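Leda (robot arm)

Leda is a tabletop robot arm built by Mawar Goh in a shared workshop in Bidham. Work began in November and the arm was first shown to other members on May 23, 2024. It has 138 printed parts and weighs about 4 kilograms.

The gripper has two yellow fingers with a pattern of rectangular recesses and black pads at the outer corners. For lifting open cardboard boxes, one finger goes inside the wall and the other outside.

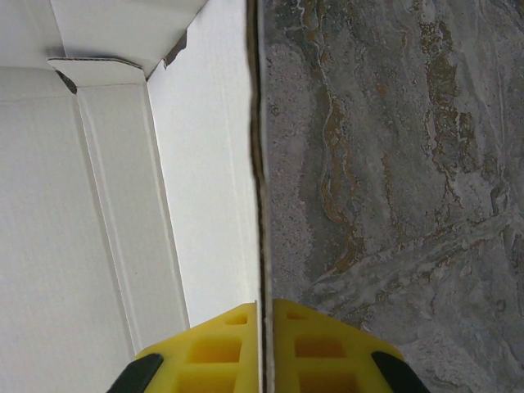 Anjani Setiawan has argued that the arm is too heavy for its shoulder motor and that a belt drive would have cost less. Goh kept the geared motor and added a counterweight spring.

Parts lists and drawings are kept at the workshop. A second arm, Pangaribuan, uses the same base plate with a longer forearm.

See also: Wolevdale controller board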